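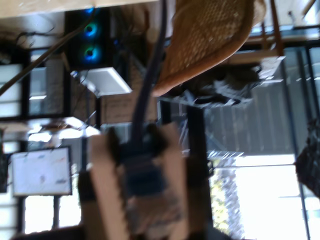
## Clultthorpe donation depot: walk-round before the July appeal

I did this one with Kwaku Ankrah, who had the keys and the better torch. Ticks are done, blanks still want doing.

- [x] **Front door and ramp.** Opens fully, ramp has its grip strip back. Lovely job!
- [x] **Fire exit.** Clear on the day, but I had to shift two sacks of coats to say so. Please don't stack there, even for five minutes.
- [ ] **Extinguishers.** The one by the sorting tables is fine. The kitchen one has lost its tag, so I can't tell when it was last looked at — Kwaku is ringing Gutano.
- [x] **Cash tin and gift envelopes.** Locked away, book signed by two people. The last page comes to £3,617 and the slips agree.
- [ ] **Racking.** Bay four leans. I've moved the tins (all 191 of them, my poor back) down to the floor until it's bolted.
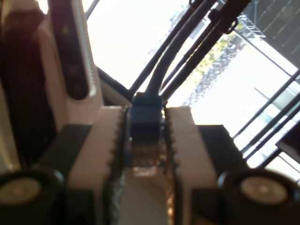

- [x] **Plugs and leads.** Kettle, till and heater all tested, stickers on. One extension lead had a split in it and went in the bin.
- [ ] **Van.** Tyres good, nearside mirror loose. Wumpini Tsikata has it booked in at Eshun before the long run.
- [x] **First aid box.** Restocked, plasters included this time.
- [ ] **Parcels to veterans' homes.** 610 packed and labelled. A few are too heavy for one person to lift, so I'd like those split — anyone free on the morning shift?

I'll come back for the blanks once the racking's sorted. Kwaku has the spare copy of this sheet.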